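Arkside Table Sorting, README

Welcome, and thank you for taking the time to read this before opening the folders. Arkside is a collection of short recordings of small household things being sorted into baskets on a white table. It was put together under the Plotident project, and we've tried to write down whatever we wished we had known when we were picking out the objects ourselves.

What is on the table

The baskets stay in a row of three along the far side of the table. They are gray see-through plastic with a cutout handle at the end, and we grew rather fond of them, because you can tell from the side whether something has landed inside. The things that go in them are mostly from the kitchen drawer: long wooden chopsticks, a knife and a fork with brown wooden handles, and a few odds and ends that we keep adding to.
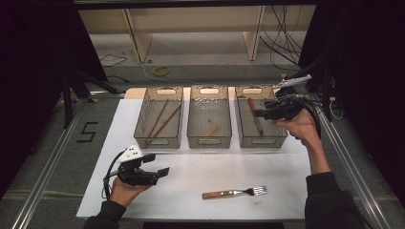
Folders and counts

The release holds 1696 recordings in 13 folders, one folder per set of objects. Folder names are plain words (cutlery, small round things, and so on), so you can pick what you need without a lookup table. If you only want a taste, the starter list names 200 recordings and is a good deal kinder to your disk.

A few words on the round things

Cutlery is easy to spot on white. Small clear objects are another matter, and we'd suggest looking through a handful of those recordings by eye before you trust any automatic labels. A glass ball takes on the color of whatever is around it and can be awfully easy to miss.

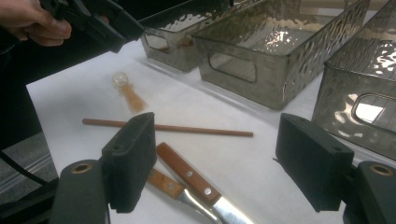 Small clear ball on the white tabletop, bins along the back.

The bins have dimpled walls that pick up the overhead lights, so expect bright spots there too. We left them as they were, and no color correction has been applied to any folder.

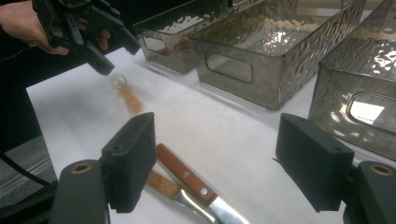 Glass ball with an orange streak beside it.

Labels

Each recording has one line of text in everyday words, such as "put the fork in the left basket." Left and right are always given facing the row of baskets from the near side of the table. Spelling was tidied in August; the wording was left alone.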